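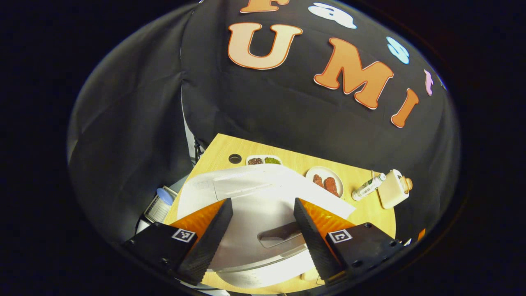 Report by Maren Oduya
Second-year student, Household and Consumer Studies

Leftover Rice in Student Kitchens: A Survey from Droltdale and Winlow
Submitted Tuesday, July 23, 2024

Background

Rice is one of the cheapest foods a student can cook, and it is also one of the foods most often thrown out. Our course asked each of us to pick one kind of household waste and find out where it comes from. I picked cooked rice. My own house in Winlow threw out a bowl or more most weeks, and I wanted to know if other houses were the same.

The project had two parts. The first was a paper survey given out in the student houses in Droltdale and Winlow. The second was a food diary kept for two weeks by people who agreed to weigh what they threw away.

Survey

I handed out 403 forms and got 326 back. The form had nine questions on one sheet. It asked how often people cooked rice, how they measured it, who they cooked for, and what they did with the rest. I left out questions about money after a test run in Busville, where several people skipped them.

Most people who returned the form said they measured rice by eye or with a mug. Very few used a scale. People who cooked for a whole house wasted more than people who cooked only for themselves, which I did not expect. The comments suggest a reason. In shared houses the person cooking makes enough for everyone, and then some of the others eat out or come home late.
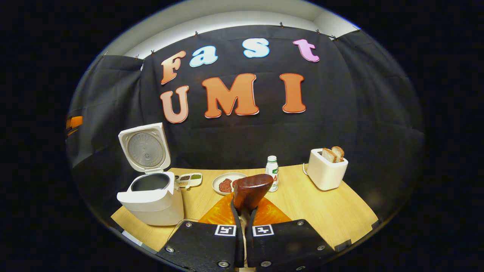
The other common answer was that people were not sure how long cooked rice keeps. Some threw it out the same night to be safe. Others left it in the pot until the next day and then threw it out. Only a small group said they put it in the fridge soon after eating.

Food diary

The diary houses used the Tagle sheet, a one-page form from our second-term module. It has a column for the dry weight, one for the cooked weight, and one for what went in the trash. Over the two weeks the diary houses together threw out 1,292 grams of cooked rice in the first week and 1,138 grams in the second. The drop is small. It may only mean that people were more careful once they had seen their first week's total.

Problems

Two houses in Droltdale stopped filling in the sheet after a few days, and I took their numbers out. One house wrote everything in ounces and I had to convert it. The survey also depends on what people remember, so the answers about how often they cook are less reliable than the diary weights.

Next steps

I would like to repeat the diary in the fall with a measuring cup given to half of the houses. The blank survey form and the diary totals are in the appendix.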